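Tablecloths, toothpaste and the great cupboard turnout
April 1, 2022

I've been meaning to write this up for ages, and then the cupboard under the stairs finally beat me. I opened the door for the hoover bag and a roll of wrapping paper fell on my head, and that was that, the whole lot was coming out!

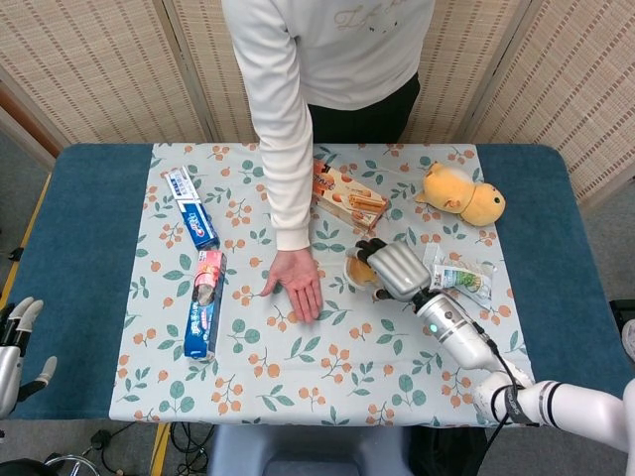
Why I sort on a tablecloth

People have asked me about this before, so I'll start with it. Whenever I have a jumble of small things to go through, I put a cloth down first. At the moment it's the berry one, pale blue-grey with orange berries and green leaves all over it, and it lives on top of the padded teal cover. It doesn't reach the sides, so you get a wide stripe of teal left and right. It used to annoy me and now I rather like it. I picked the cloth up from a shop called Surach when they were clearing out their kitchen things, and I only had 4 pounds in my purse, and it was 4 pounds. Meant to be.

The cloth makes a sort of arena. If a thing is on the cloth, it needs a decision. When it's got one it leaves the cloth, and you don't put the next lot down until the last lot has gone. Before I did it like this I used to sort straight on to the floor and end up with a ring of piles round me, and then the phone would ring and I'd step on something.

I do a handful at a time. A small handful looks silly when you've got an entire cupboard waiting, I know, but I can face a toothpaste and a toy and a couple of snacks. I can't face a cupboard.

The toothpaste situation

We are never going to run out of toothpaste. I buy it when it's on offer, I put it somewhere sensible, and then I forget where sensible was and buy more. There was a Crest in the white and blue box, and a mostly blue one with a bit of pink and red at the top, and those are just the ones that made it on to the cloth in the same go. More turned up behind the iron.

What I've done now is give toothpaste one home, a shoebox on the bathroom shelf, lid off, boxes standing on their ends so I can see the lot. When the shoebox is full I am not allowed to buy any, offer or no offer. I did check the dates while I was at it (they're usually on the crimped end of the tube, so you might have to open the box) and one tube from the very back had gone over, so that went in the bin.

If you've got far too many, do ring your local food bank and see if they want toiletries. Ours does, as long as they're sealed and in date, and I've got a carrier bag by the front door ready to go.

Biscuits, and a bun

I should explain that the cupboard under the stairs is also the treats cupboard. It was supposed to be a secret from the rest of the household. It has never been a secret.

So among the lightbulbs and the shoe polish there are always things like the box with the cookies and wafer rolls on the front, and those little pastries that come wrapped one by one. I love a wrapped pastry. I take one on the train, I stick one in my coat pocket for long afternoons, and I have found them in coat pockets the following spring, which I'd rather not go into.

Snacks now live in the kitchen like they do in normal houses. I've used an old bread crock, and the rule is that boxes go at the bottom and single things on top, because otherwise somebody opens a new box when there are perfectly good loose ones hiding underneath. I tried decanting everything into jars back in October, after reading one of those lovely tidy-pantry blogs, and I'm afraid it lasted 2 weeks. The wafers went soft, I couldn't remember what anything was, and I'd thrown away all the packets with the dates on. Jars are for rice in this house.

The soft toy problem

Toothpaste is easy. A yellow plush animal is not easy!

It's a round little thing, with a small ear and a stubby tail and a dark cord round its neck, and I've had a long think about what sort of animal it's meant to be and I still couldn't tell you. It has one of those faces, though. You turn it over to see if there's a label, it looks up at you with its dark eye and suddenly you're a person who can't throw away a toy.

My way round this with soft toys is the shelf test. I put the thing on the landing shelf, where I walk past it every day, and leave it there for a month. If I'm pleased to see it, it stays. If I've stopped noticing it, or I've started hanging my dressing gown over it, off it goes to the charity shop with a clean conscience. A quick wash first, in a pillowcase with the top knotted, on a cool setting, and I'd take off any cord or ribbon before it goes in so it doesn't get tangled.

The yellow one is on the landing now. I said good morning to it yesterday, so I think we all know how this is going to end.

Storage I bought and storage I didn't need

Before I started I did the thing you're not supposed to do and bought containers first. A set of stacking trays from Cluduvano, very smart, and too deep for the shelf by the width of my thumb. They've gone under the bed with the jumpers in. The ones that have earned their keep are the plain lidded boxes from Baser, which I already had, and a great many shoeboxes.

So measure the shelf. Measure it at the back as well as the front if it's under the stairs, as mine slopes, and I didn't, and I said some words.

I've also stuck a strip of masking tape on the front of each box with what's in it. I did think about printing nice labels, but I know what I'm like, I'd have spent the whole afternoon choosing a font. Masking tape and a felt tip, done before the kettle boiled.

Where I've got to

The top 2 shelves are finished. The floor of the cupboard isn't, and there's a crate at the back that I think is all cables, so I'm saving that for a rainy day with the radio on. The hoover bags have a hook. The wrapping paper is standing up in a bucket where it can't get at me.

The berry cloth is in the wash and I'll have it back down at the weekend for the next handful. If you've got a good way of storing carrier bags that isn't another carrier bag, please leave it in the comments, I've got more of them than I have toothpaste.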